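Section 3. Setting up the Stolura label printer for storage bins

Before you start

Load the label roll and charge the printer until the light stops blinking. Wipe the surface you plan to label and let it dry. Labels do not stick well to dusty plastic.

3.1 Loading a template

1. Press and hold Menu for 2 seconds.
2. Scroll to Templates and choose Bins and Drawers.
3. Enter template number 51 for narrow fronts or 627 for wide fronts.
4. Press OK. The printer feeds one blank label.

Note: If the blank label comes out crooked, open the cover, reseat the roll and repeat step 4. 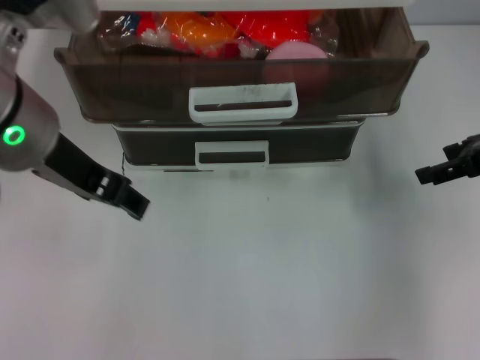
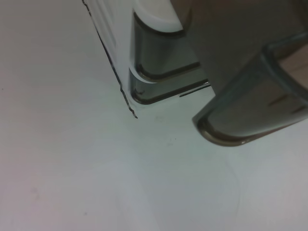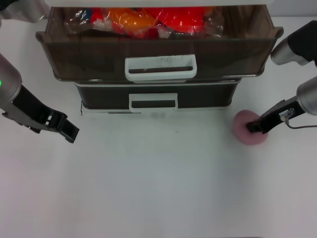

3.2 Printing and applying the label

Type the text first and check it on the screen, as the printer has no undo. Keep names short. Two words are easier to read from across a room than a full sentence. Choose a spot on the front that your fingers will not rub each time you open it. On a drawer with a white handle like the one in the last picture, place the label beside the handle and leave the slot clear. Press from the center outward and hold for a few seconds.

Caution: Do not pull the label while the cutter is moving.

3.3 Removing a label

1. Warm the label with a hair dryer on low.
2. Lift one corner with a fingernail and peel slowly.
3. Rub off any glue with a damp cloth and dish soap.

Caution: Do not use a metal scraper or paint thinner on plastic.

3.4 Saving your own template

Go to Templates, choose Save As, and enter a name of your own. Saved templates stay in memory when the battery is removed. For sharing templates between printers, see Section 4.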